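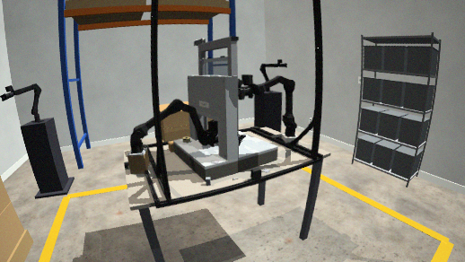

Somebody replied to last night's post asking if braid is worth the money on a small lake, or if plain mono would do the same job. Fair question. It took me more than one post to answer, so it's a thread.

Short version: for perch and small pike from the bank, mono is fine. I fished it for years. If you lose lures to weed every trip, change to braid. If you don't, spend the money on a better net.

Long version. I fish Rozīte most weekends. It's shallow at the road end, maybe waist deep, and drops off past the reeds. Bottom is soft, with old branches near the inlet. That's where the fish are and that's where the lures stay.

Two reels on the go this season. The Orex has 4 strand braid on it with a mono leader. The Rondar has mono straight through. Same rod length, same lures, swapped over at lunch.

Braid casts farther with light jigs. You notice it most under 10 grams. With a heavy spoon I can't tell the difference and I doubt the fish can either.

Braid also tells you more. You feel the jig touch down, you feel weed, you feel a perch pluck at the tail and let go. With mono a lot of those small taps never reach your hand.

Against that, wind. A side wind puts a bow in braid and you get loops on the spool. Close the bail by hand and pull the line tight before you reel. I still had two bad tangles in March and cut off a good length each time.

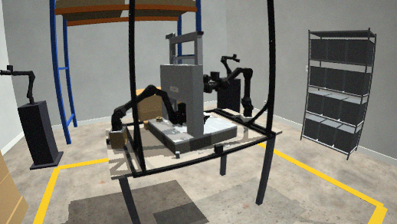
Cold is the other thing. Braid holds water, and once it's below freezing the line ices up in the rod rings. Mono ices too, but it clears faster. From now until the thaw I'm on mono.

On knots: the one I use for braid to leader is the double uni. Wet it, pull it down slowly, trim it close. Fancier knots are slimmer, but I can tie this one with cold fingers.

Cost. You don't have to fill the spool with braid. Put cheap mono on first as backing and top it with enough braid for your longest cast plus a bit. One big spool does both my reels that way and there's some left over.

Someone else asked about the reel numbers I mentioned. The smaller Arkau is the 3029 and the bigger one is the 3272. Handle is the same on both. I'd take the small one for perch and the big one if you throw heavy spoons for pike.

The spare spool for the 3029 doesn't fit the 3272. I tried. Check the number on the foot of the reel before you order.

Last one on leaders, then I'm done. If there are pike in the water, use wire. Doesn't matter what main line you have. A pike goes through mono or braid in a second and then it's swimming around with your hooks in it.

Fri 1 December, I'll be at the road end of Rozīte from first light if it hasn't frozen over. Mono on both reels. Will post what I catch, if anything.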